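Tangen Hand-Held Gripper Set: Equipment and Budget Planning
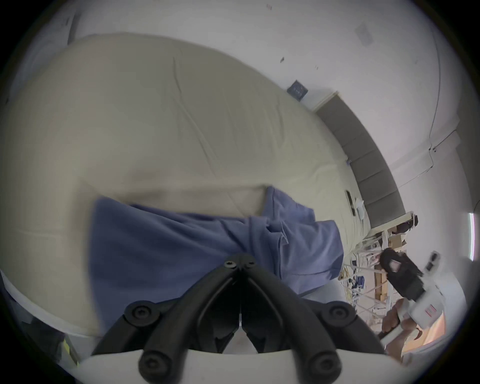 Tangen gripper, jaws closed, at a blue garment on a fitted sheet.

Overview

The Tangen set is a hand-held gripper system for recording manual tasks in furnished rooms. It is supplied by Ollari to laboratories and automation departments that are preparing data for household robot arms. An operator performs the task with the gripper, and the recorded motion is later used to train an arm fitted with the same fingers.

Garment handling is the most frequently requested application. Clothing changes shape each time it is touched, and a purchasing plan based on rigid parts will normally understate both the recording hours and the number of replacement fingertips required.

Set contents

Two hand-held grippers, left and right
Two wrist camera modules with wide-angle lenses
One charging base
One carrying case
36 replacement fingertips
Printed setup guide

A recording computer is not included. Customers who already operate a Clostmont workstation may connect the grippers directly. All other customers should confirm port requirements with the sales office before placing an order.

Technical data

Finger opening, maximum: 3.2 inches
Weight, each unit: 1.4 pounds
Recording time per charge: 5 hours
Warranty: 13 months from delivery

Planning the purchase

A first project in bedroom or laundry tasks should be budgeted under three headings: equipment, operator time and room preparation. Operator time is usually the largest of these. In the March trial with Cutadent, one bedroom and two trained operators produced 296 accepted garment recordings. Recordings in which the fabric slipped out of the fingers were kept in a separate file and do not form part of that figure.

"We had budgeted for the grippers and very little for the hours spent resetting clothes between takes," said Lucero Chambi, project lead at Cutadent. "Our second request was written quite differently."

Room preparation costs are modest. Ordinary beds, sheets and clothing are suitable. Fingertips wear faster on denim and other heavy fabrics, and a second pack should be included in any order covering such work.

Ordering

Quotations are issued per set and are valid for 36 days. Orders of five or more sets include one day of operator training at the customer's site. Requests should state the intended tasks, the number of rooms and the preferred delivery month.

Sales contact: Vikas Maurya, Equipment Planning, Ollari

Page updated Aug 22, 2025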